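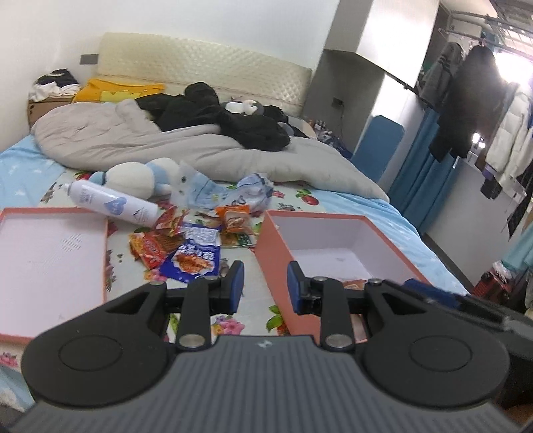 Chapter 4
Sorting and Packing Small Goods

Most packing work starts with a mixed pile. Before anything goes into a container, the person doing the work has to decide what belongs together, what should travel apart, and what is trash. At home the pile often ends up on a bed, where snack packets, an aerosol can, a plush toy and a gift box with its lid off can all share one sheet. Small packets go well in a shallow box. An aerosol can should be kept away from food and heat, and soft items can wait until last – they fill whatever space is left.

The same choices come up in a warehouse, only more often. Ondby, the mail-order firm used in the case study at the end of this chapter, ships nearly 2000 gift boxes in May. Its packers sort each order on a flat surface before they open a carton.

In this chapter you will learn to:

Sort a mixed group of items by size, weight and contents
Choose a box that fits the goods without crushing them
Separate empty wrappers from full packets before packing
Fill a two-piece box so that the lid closes flat

Key terms: base, lid, filler, void space, mixed load

Before You Read

Empty a drawer or a bag onto a table and set a timer for 11 minutes. Sort what you find into groups and write down the rule you used for each one. Keep your notes – you will need them for the exercise in Section 4.2, where the same items are packed into a single box.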